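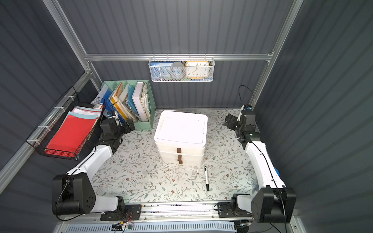 Ticket: Shared folder drops out while files are still copying
Status: Solved
Product: Cikomus file sync, desktop version
Opened: December 14, 2024

What's happening

Hello, and thank you in advance for reading all of this, I know it runs long! We're a small office and we keep our scanned paperwork in a shared folder called Sadby, which three of us use through Cikomus. Since we moved it to the new storage box in October, any big copy stops partway through. The little progress window just sits there, the folder goes gray, and a minute or so later I get "Location not available." If I close everything and open the folder again, it comes right back as if nothing had gone wrong.

The folder holds 1,817 files, mostly scans, none of them very large. Small copies are fine. I can move a dozen invoices all day long and never have a problem. It's the yearly archive that does it — somewhere past 300 files it gives up, and I have to work out which ones made it across.

What I've tried so far

Restarted the computer, the storage box and the router, in that order and then in the opposite order (I was getting a little desperate by then).

Swapped the network cable for a new one. No change.

Turned off sleep mode on my computer. It did get a bit further that time, so I was hopeful, but the next try stopped early again.

Copied the same files to a USB drive. Every one of them went over without a hiccup, so I don't think the files themselves are damaged.

Reply from Llorente support

Thank you for such a thorough write-up, it saved us both a lot of back and forth. Could you look at two things for us? First, open Settings, then Connection, and tell us what the idle timeout says. Second, please check whether "Scan on arrival" is switched on for the Sadby folder. When both are in play, the box can be so busy checking new files that it decides your computer has wandered off, and it closes the connection.

My answer

Timeout is set to 3 seconds, and yes, scanning is on. I don't remember choosing either one, so I suppose they came over with the move.

Reply from Llorente support

That would do it. Please set the timeout to 400, save, and sign out of Cikomus completely before you try again. Closing the window isn't enough — use Sign Out from the menu. You can leave the scanning on.

Update

Well, I'm delighted to say the whole archive went over in one go while I was having lunch. I ran it a second time into a test folder to be sure, and that finished too. One of the other computers, the one we call Ullon, still showed the old timeout until I signed out there as well, so please add that to your notes for the next person.

Happy for you to close this one. Thank you again for being so patient with me!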